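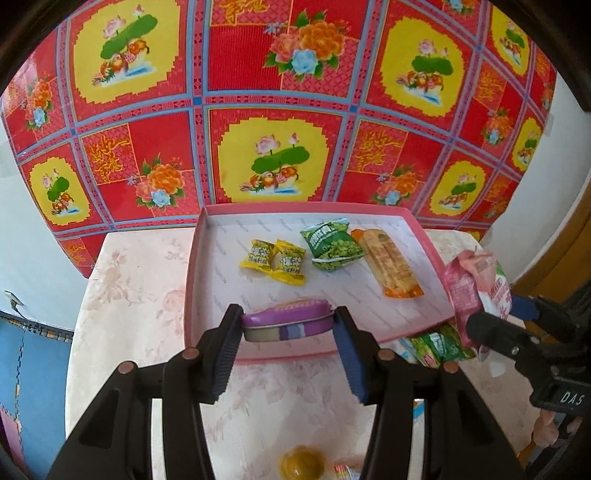
What is a repeat in printed cloth? It is the smallest part of the design which, copied side by side and up and down, gives the whole pattern.

Courses > Surface Design > Handouts > Unit 3
Filed under: Pattern basics, Class notes

Notes by Razia Marwat, updated 3/15/21

The first thing to find is the size of the repeat. Choose one small detail, for example the tip of a leaf, and look for the same tip again to the right. Measure between the two. Then do the same going down. Please do not measure from the edge of the cloth, as the edge is often cut in the middle of a motif.

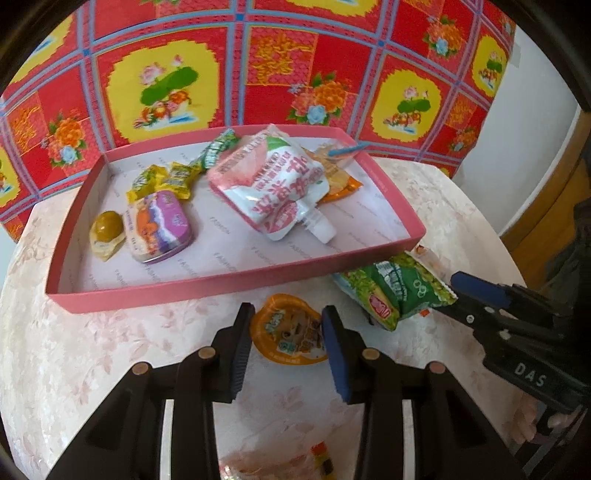

Fig. 1. Lotus motif repeated on a red patterned cloth.

There are three layouts we use in this unit. In the straight repeat, every copy stands exactly beside the last one. In the half-drop, each new column moves down by half the height of the unit. In the brick repeat, each new row moves sideways by half the width. Students often mix up the last two – turn your paper a quarter turn and you will understand why.

For a half-drop the sum is simple. If the unit is 14 inches high, the second column starts 7 inches lower, and the third column is level with the first again.

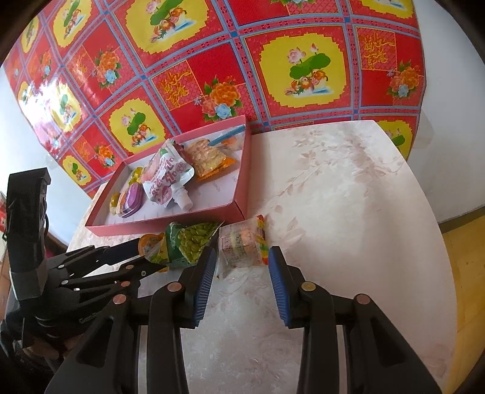 The seam is where most mistakes appear. A line that leaves the unit on the right side must enter on the left side at the same height, with the same thickness and the same angle. Print your unit four times, tape the copies together, and look from the other side of the room. If you see a stripe which you did not draw, the motifs are too close or too far apart at the join.

For next class: bring one unit on tracing paper, drawn as a half-drop. Read the Stovell handout on color separation, only the part before the exercises.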